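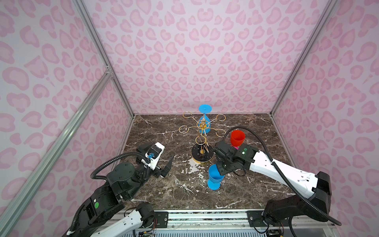

Hanging up a glass is one of those jobs you do without thinking, and my robotics club has spent every Friday since December trying to get two robot arms to do it. I'm Selina Kuster, and I help run the club at Skodalden School. You might think the hard part is being strong. Nope! A wine glass weighs next to nothing, especially a plastic one. The hard part is the shape. Our gold rack has curved arms with a loop at the end of each one, and a glass has to go on upside down, so its flat foot ends up on top, like the blue one hanging there. The other blue glass is standing the normal way up on the table, so an arm would have to pick it up, flip it over AND find a loop. Try that at home with your eyes shut (use a plastic cup, please).

So how does a robot learn something like this? You could write out every tiny move: go left, go down, close your fingers. Lok-yiu tried that in our first week. It was fine until somebody bumped the rack, and then the arm kept reaching for the place where the rack used to be!

What we do now is show the robot instead. One of us steers the arms through the whole job while the computer saves what the arms did and what the camera saw. Then we do it again. And again. We have 3,601 tries saved so far, and my friend Fatos named the folder "Georgiou" after his cat, so that's what we call the whole project.

Then the computer looks for patterns in all those tries. When the glass is over here, people usually move the arm like this. When the glass is tipped, they turn the wrist first. After lots of practice, it can make a pretty good guess about what to do next, even if the glass is in a new spot.

Pretty good doesn't mean perfect. Last time we let it run 40 turns by itself, and it got 13 glasses onto the rack. We cheered for every one of them.

Why two arms? Hold a glass by the bowl and try to turn it over with one hand. Your wrist runs out of twist! With two hands, you can pass it across and get a better grip. Ankica is working on the passing part now, and she wants it ready before we visit the Clusville club next month.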